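The gripper that wouldn't let go

We got half an hour on a call with the engineer who runs simulation testing at Lurlow, the small outfit behind the Tosum pick-and-place software. She had a build running in another window and kept glancing at it. The subject was the July fault, the one that held up the Tosum release and had people on the user list asking whether their arms were safe to stand next to.

First, what went wrong. In short, a release command that got lost. The arm picks something up, carries it, gets told to open. The controller reports the fingers open. The fingers are still shut.

"So the planner thinks its hand is empty," she says. "And it moves off at full speed, because why wouldn't it. Empty hand, no payload, go fast. Except there's a thing in the hand."

In simulation that meant objects flung across a rendered room. On a real arm it would mean the same, with a real object and whoever was in the way.

It came up in the house scenes. Lurlow runs most of its grasp tests inside made-up rooms, furniture and all, with plain grey test shapes for the gripper to handle. Spheres, egg-ish lumps. "Boring on purpose," she says. "If you use a nice detailed mug then everybody looks at the mug. I want you to look at the fingers."

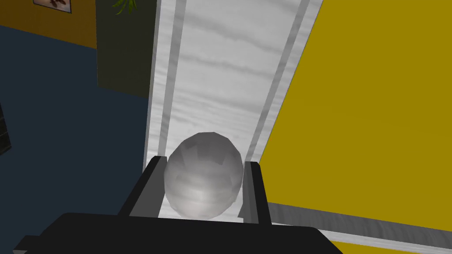

Could the same fault happen on a physical arm?

It could, and it did once, on a bench unit at low speed with the guard closed. The part dropped inside the guard and the arm was stopped by hand.

That bench incident is what turned a bug ticket into a safety ticket. Up to then, she admits, the team had been treating it as a physics glitch. Simulators do odd things with contact. Objects stick, objects sink into tables, objects shoot off for no reason anyone can find before lunch.

"We'd all got used to shrugging," she says. "You see a ball stick to a finger and you go, oh, friction, contact solver, whatever. I shrugged at it. I closed the first ticket myself. Not my best afternoon."

The second ticket came from a colleague on nights who noticed that the sticking only showed up after a re-grasp. Pick, put down, nudge, pick again, release. A clean single pick never did it. Friction doesn't care how many times you've picked something up, so that was the contact solver more or less off the hook.

They wrote a script to do nothing but re-grasps and left it going. Out of 1392 runs, the gripper failed to open in 14. Just about one in a hundred. She remembers the reaction in the room as relief, mostly. "A bug you can reproduce is a bug you can kill. One in a hundred is annoying but you can live with it while you work."

The cause took longer. Tosum talks to the gripper through a driver layer called Brouwer, written years back by people who have since moved on, and Brouwer has a little buffer for commands that arrive too close together. If a close and an open landed inside the same tick, it kept the first one and threw the other away. Then it reported back whichever had been asked for last.

"Read that again," she says. "It did one thing and reported the other. It wasn't reading the finger position at all. It was just repeating your own order back to you, very politely."

Why only on re-grasps? On the second pick the planner does a small correcting squeeze right before release. Normally harmless. Normally there is enough of a gap. When the machine was busy there wasnt.

She pulls up another view from the same room while we talk, with the gripper coming in over an egg shape on a raised panel, an office chair off in the background. The team likes this kind of setup for the re-grasp script. An uneven shape gives the fingers less to agree on, so the planner makes more corrections, so you get more chances for the squeeze and the release to collide. 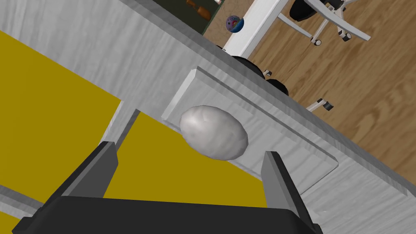 Two-finger gripper and egg-shaped test object in one of Lurlow's simulated rooms.

The fix came in two parts. The buffer now keeps commands in order and never drops an open. That was a couple of lines. The bigger change is that Brouwer has to measure the fingers before it reports anything, and if the measured gap and the commanded gap don't match, the arm holds still and raises a fault. No retry. It waits for a person.

That last bit was argued over. Customers hate a stopped arm. At Dranerance, the packing site that tests early builds for them, the first patched version halted twice in one shift, both times over a finger sensor that needed cleaning. The line lead there was not pleased and said so at some length.

"And I get it," she says. "You've got boxes backing up and the robot is standing there sulking. But we'd already tried the version where it carries on. I'm not going back to that one."

They did loosen the tolerance a little after Dranerance complained. She won't say how much, it's still being tuned. The sites running the old driver have been told to cap travel speed after any release untill they can update, and to keep the guards shut, which they should be doing anyway.

We asked what she'd change about how the thing was handled. The first ticket, obviously. Also the test reports. For months the pass/fail column was filled in from the status message, the same status message that was wrong, so every failed release went down as a pass unless someone happened to be watching the render. Now the check looks at where the object ended up. If it was supposed to be on the panel and it's on the other side of the room, that's a fail, never mind what the gripper says.

"I'd still like somebody to watch, too," she adds. "Not all of it. You'd go mad. But pick a few and sit there with a coffee and look."

Her build had finished by then, with a red line somewhere in it. Unrelated, she said. Something to do with lighting. She was already typing when she said goodbye.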